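Print this page | E-mail this article

May 16, 2019
Shirley Inskip, Larix Handling Laboratory

3. Setup and Maintenance of the Hand-Held Gripper
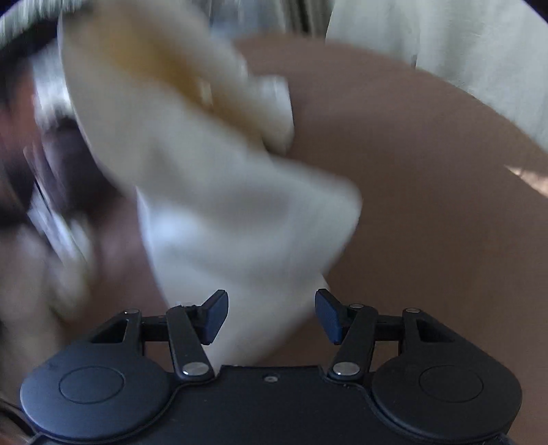

Figure 3. View from the gripper-mounted camera during cloth handling. Jaws open, white cloth between the pads.

3.1 Mechanical arrangement

All cloth trials reported in Section 4 were recorded with a single hand-held gripper, referred to as Unit 11. The unit has two fingers, each carried on a parallelogram-style linkage, so that the pad holds its angle through the stroke. The linkage pins are the parts that wear first. In Figure 3 the silver rivets at the base of each finger and the smaller pins at the upper joints can be seen on both sides. The navy-blue pads are wedge-shaped and are replaced as a pair. A pad changed on one side only shifts the closing point away from the center line and invalidates the width calibration.

The camera is fixed to the body of the tool and looks along the fingers. Its lens has strong barrel distortion, visible in the figure in the curved upper boundary of the tan surface behind the cloth. Images are stored uncorrected. The distortion model is fitted separately and applied at training time, which allows a recording to be reprocessed after a calibration error is found.

3.2 Exposure

Cloth trials were at first recorded with the exposure settings carried over from the rigid-object trials at the Trargate site. These proved too slow for fabric. Figure 3 shows the usual result: the linkage arms and pads are sharp, and the white cloth and the hand beside it are streaked. The gripper does not move relative to the camera mount, so sharpness of the fingers is no guide to sharpness of the work. Operators had been checking focus on the pads and passing recordings that were later rejected.

The check was changed in September. Operators now judge a test clip by the cloth edge alone. Lighting above the table was increased and the shutter time shortened until a hem moved at working speed could be followed from one image to the next. White fabric still saturates in places under the brighter lamps, and we accept some loss of fold detail in exchange.

3.3 Inspection and repair

The unit was inspected after every 400 grasps. The inspection covers side play at the four upper pins, seating of the base rivets, pad adhesion, and tightness of the body plate screws. Lint is removed from the linkages with a dry brush. Solvent is not used near the pads, as an early set softened at the bonded face and had to be discarded.

Play at an upper pin shows up in the data before it can be felt by hand. The two pads no longer meet evenly, and thin cloth slips out at the lower corner of the jaw. When this was seen, the finger was removed, the pin pressed out and replaced, and the opening width recalibrated against the Flerna gauge block. The full procedure takes 27 minutes. Over the collection period, pins were replaced on two occasions, both on the left finger. We have no firm explanation for the difference between sides. The grip trigger sits slightly off center on this body, and the load may not be shared equally.

3.4 Calibration record

Width calibration was repeated at the start of each session and after any repair. The jaws are closed fully, opened to the stop, and closed again on the block, and the three readings are written to the session header. Sessions without a complete header were excluded. The same header format is used for the Villaseñor recordings, with the exception of the pad serial, added later. A session was limited to 30 recordings, after which the camera battery was changed and the lens wiped.

Contact: Shirley Inskip, Larix Handling Laboratory | © 2019 Larix | Back to top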